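Clutix Support — Ticket 1947
Product: Tapley (PC, version 1.63)
Opened by: Anjani Govindasamy
Opened: 15 Apr 2021
Status: Waiting on patch

Problem as reported
Save will not load after the harbor siege in chapter four. The game reaches the loading screen, the bar fills, and then it drops back to the title menu with no error message. Older saves from chapter three load fine. The player has put 63 hours into this campaign and does not want to start over.

Steps already tried by player
Verified game files. Restarted the PC. Turned off the overlay. Reinstalled to a different drive. Same result each time.

Support, first reply
Thanks for the report. Please send the save folder and the log file. The log is in the same folder as the saves and is called session.txt. Also let us know if you have any mods or the Solow ship pack installed.

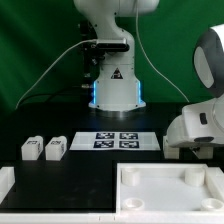 White arm, black tabletop, green backdrop

Player reply
Files attached. No mods. I do have the Solow pack, and I was using two of its cruisers in the siege. One of them was sunk and I had it rebuilt at Rirnason before saving.

Support, second reply
We loaded your save here and got the same drop to the menu. The log stops at line 169, where the game reads the fleet list. The rebuilt cruiser is listed twice, once as sunk and once as active. The loader does not expect that and quits.

A fleet can hold up to 200 entries, so size is not the cause. We removed the sunk entry by hand and the save then loaded to the Rirnason dock with the rest of the fleet in place. The repaired file is attached. Back up your own copy before you replace it, and turn off cloud sync first or the old file may come back.
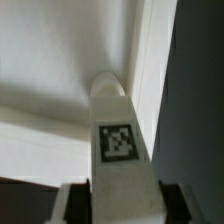

Will I lose the upgrades on the rebuilt cruiser if I use the repaired file?
The upgrades stay, as they are stored with the active entry. Only the sunk entry was removed.

Player reply
Repaired file works. Played through the next mission and saved twice, both load.

Internal note
Same fault as a report from March, also a rebuilt Solow ship. Passed to the save team. Until the patch is out, tell players not to rebuild pack ships at a dock — buying a new hull is safe. Keep ticket open.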